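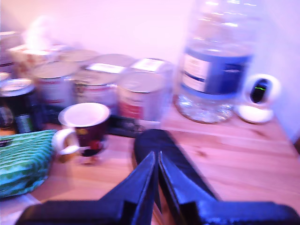 Tasse und Konservendosen auf dem Tisch

Start | Meine Tickets | Produkte | Ersatzteile | Kontakt
Drucken | Per E-Mail senden

Betreff: Küchenrollenhalter Flindisgate kippelt und Rolle hakt
Produktgruppe: Diratley Haushalt
Status: offen

Hallo zusammen,

ich habe seit Januar euren Rollenhalter, den verchromten mit dem Drahtring unten, und eigentlich mag ich ihn sehr! Er braucht wenig Platz, und den habe ich auf diesem Tisch wirklich nicht. Da stehen meine Dosen, die Getränke, die Kartons an der Wand und meistens noch eine Tasse. Jetzt kippelt das gute Stück aber, sobald ich ein Blatt abreißen will, und bei manchen Rollen hakt es auch noch beim Drehen. Eure Hilfeseite kenne ich, da steht nur »auf ebenen Untergrund stellen«. Na ja. Also habe ich selbst ein bisschen herumprobiert und alles mitgeschrieben:

15 Uhr: Rolle runter, Halter leer auf den Tisch gestellt. Mit dem Finger gegen die Stange getippt – kippelt. Dann erst gemerkt, dass der Ring halb auf einer Plastikfolie lag (wer bei mir in der Küche schon mal etwas gesucht hat, wundert sich da nicht).

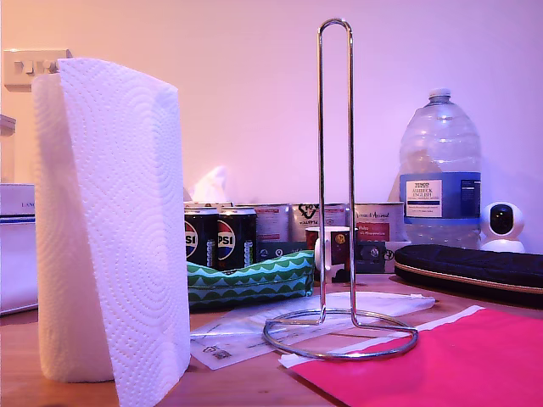

Folie weggezogen, noch mal getippt, schon viel besser. Ganz ruhig steht er trotzdem nicht, er hat noch ein kleines Spiel von vielleicht 2 mm, immer an derselben Stelle vom Ring. Gegenprobe auf dem Küchenboden gemacht, dort genau dasselbe. Am Tisch liegt es also wohl nicht.

Danach das Haken. Ich hatte zwei Sorten Rollen da, eine von Phùng mit über 300 Blatt und eine kleinere von Emotora. Die kleine dreht sich prima. Die dicke bleibt nach einer halben Umdrehung hängen, und zwar oben, wo die Stange umgebogen ist.

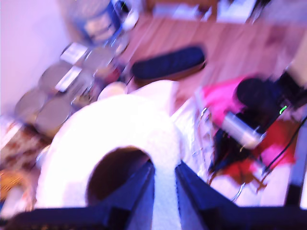
Die Papphülse der dicken Rolle war innen ein wenig eingedrückt, die habe ich mit einem Kochlöffelstiel wieder rund gemacht. Hat etwas gebracht, aber nach ein paar Blättern ging es wieder los.

19 Uhr: Ring vorsichtig mit der Hand nachgebogen. Ganz wenig nur, ich wollte nichts kaputt machen! Spiel ist kleiner, aber noch da.

Meine Fragen: Darf ich den Ring stärker biegen, ohne dass der Chrom abplatzt? Gibt es Gummifüßchen zum Aufstecken? Und für welchen Hülsendurchmesser ist die Stange gedacht? Auf der Verpackung habe ich dazu nichts gefunden. Umtauschen möchte ich ihn nur, wenn es gar nicht anders geht.

Viele Grüße und danke schon mal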